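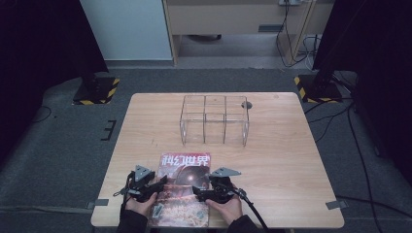 A magazine between the two hand-held grippers, with the clear organizer behind it.

The magazine station at Grista has a written setup routine now, and the first half of it went up on the wall in April. It covers the pair of hand-held grippers, the table and the clear organizer. Most of it is plain housekeeping, but two people setting up the same station on different shifts were getting different results, and the notes from one shift were no use to the next.

Start with the table. Wipe it down, let it dry, and check its corners against the tape. If the table has crept, move the table and leave the tape alone. Stand bases stay on their striped plates. Cables get laid out so that both grippers can reach the far side of the organizer without pulling.

Then the fingers. Open each gripper all the way and look at the tips from the side. They should sit at the same height. If one is low, back off the finger screws, seat the block again and tighten in two passes. Do not force a screw that goes in crooked – the inserts are brass and the plastic around them gives before they do. Gendska sends spare fingers in bags of 2, and we swap both even when only one is worn.

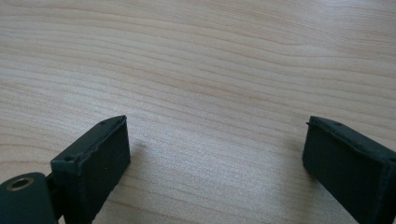
Rasmus Žukauskas wrote in after the draft went around to say that he would check the fingers open and then closed, as a pair can line up well at full width and still meet a little off. He also asked for the check to be done at the start of a shift and again after the break. Both points are in the version on the wall.

With the fingers done, run the slot test. Pick up one magazine, stand it on edge, bring it down into a slot and let go. Do this 15 times with the same copy before changing to another. Glossy covers slide more than people expect, so squeeze until the magazine stops turning and no further. If the spine rubs on the center mount, take a shallower grip and start the count over.
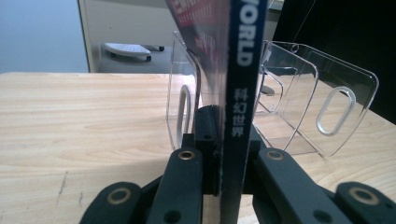
Lining up an upright magazine with a slot in the clear holder.

Pads are the part that wears. Look at the upper corners first, where fraying starts. A little fuzz can be trimmed with scissors. Once a corner lifts, change the pad. The limit is 2,000 grips, kept on the Brabec sheet by the door, and a pad that reaches it comes off even if it looks fine. Clean off the old glue before the new pad goes on, press it for 60 seconds, and leave the gripper open until the next shift. 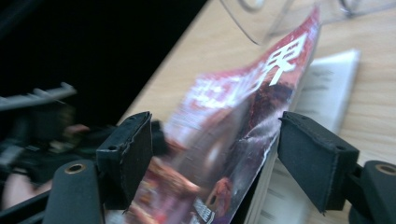

Tilting a magazine with both finger pads on it.

Gisela Hagedorn has the spare pads and the small screwdrivers in the Grellska cabinet, second drawer. Please sign for the last bag when you take it. The second half of the routine, on cable checks and storage, will be in the next issue.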